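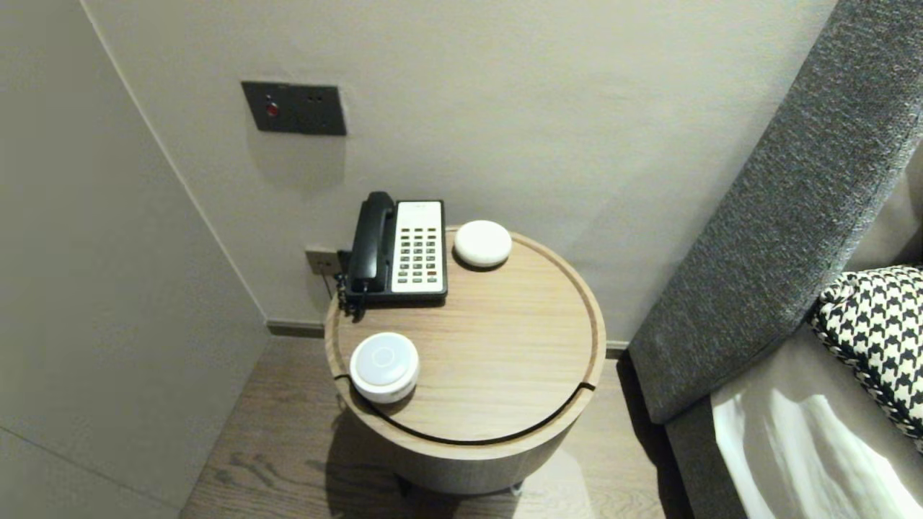
Der runde Nachttisch neben meinem Bett, mit dem Telefon.

Februar, kurz nach sechs Uhr morgens

Ich bin wieder zu früh wach und schreibe, bis es Frühstück gibt. Gestern war die lange Fahrt nach Štefanec, fast 600 Kilometer, und ich habe im Zug die ganze Zeit Vokabeln wiederholt. Hacer hat geschlafen. Sie kann überall schlafen, darum beneide ich sie sehr.

Am Abend haben wir zum ersten Mal mit dem ganzen Chor geprobt. Frau Quiroga ist streng, aber sie erklärt gut. Bei der Stelle nach dem zweiten Einsatz waren die Altstimmen zu tief, ich auch, das habe ich gehört. Sie hat uns die Stelle sehr oft wiederholen lassen, bis mir der Hals wehtat. Danach hat mir Padmavathi Tee mit Ingwer gegeben.

Ich überlege, ob ich mich für das Solo melden soll. Auf Deutsch zu singen macht mir weniger Angst als auf Deutsch zu telefonieren. Das »ch« in »Nacht« gelingt mir jetzt, in »nicht« noch nicht immer.

Noten für Oğuzhan kopieren! Er hat seine Mappe im Zug liegen lassen. Und Mama anrufen, aber erst nach der Probe am Mittag, wegen der Zeitverschiebung.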